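3.2 Starting state of the cloth

Most guidance on folding household linen begins with the cloth already laid flat. Our diary households in Sundbridge and Tromdale told us that this is seldom how the job starts. A cloth comes out of the basket or off the airer in a heap, and a good part of the work is finding an edge and opening the cloth out. We therefore treat the heap as the first stage of folding and give it a section of its own.

The table should be plain and light in colour, with nothing on it that the fabric can catch on. A green cloth on a white top was easy to follow by eye, and the outline of the heap could be traced without extra marking.
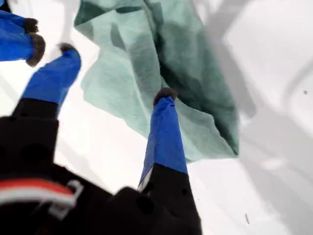 We sorted starting states by the kind of crease that showed on top. A soft fold is one where the fabric turns over on itself without a sharp line. A hard fold has a clear ridge and usually holds its shape when the cloth next to it is moved. Soft folds open with a light press and a short drag. Hard folds need to be taken by the edge and lifted, and pressing on them tends to set the ridge further. Of the 32 starting states in the diary set, 23 had a soft fold uppermost, and the remainder had a hard fold or a mixture that the two coders could not agree on.

A second measure was the shape of the heap seen from above. Long, narrow heaps usually meant the cloth had been picked up by one end and let down again. Round heaps came mostly from cloths that had been dropped or tipped out with others. The long ones were quicker to open, as at least one corner was normally near the end of the heap.

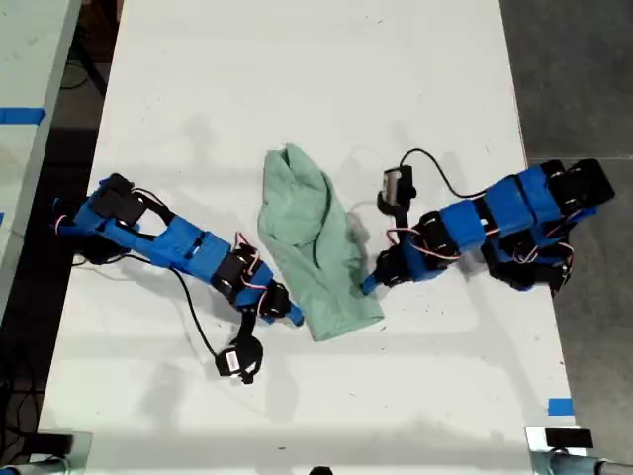 Figure 4. Does it matter which part of the heap is opened first?

It matters a good deal for long heaps and very little for round ones. With a long heap, starting at the flatter end leaves fewer layers to turn, and the thicker end can be drawn out afterwards in one movement. With a round heap the households began wherever an edge showed, and we found no clear difference in the time taken.

Once a corner has been found, the cloth is spread by working along the nearest side to the next corner. The Ansah guide advises holding both corners and shaking the cloth out. This suits large pieces such as sheets, but a small cloth can be spread just as well on the table, and shaking often turned one side under again.

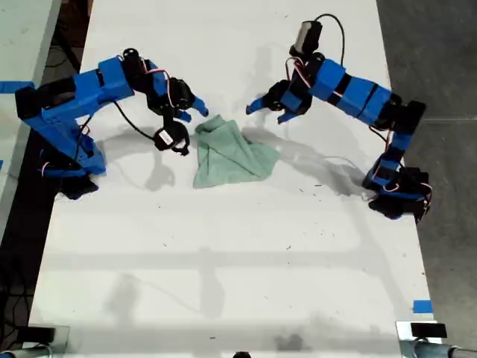
Room at the sides of the heap was the other point raised in the diaries. People working at small kitchen tables had to turn the cloth more often, and 11 entries mention moving cups or post out of the way before starting. We advise clearing some space beyond the cloth for this reason but did not record the area of the table as a separate measure. Fabric weight was noted using the Andus scale and is dealt with in section 3.3, along with the effect of starch.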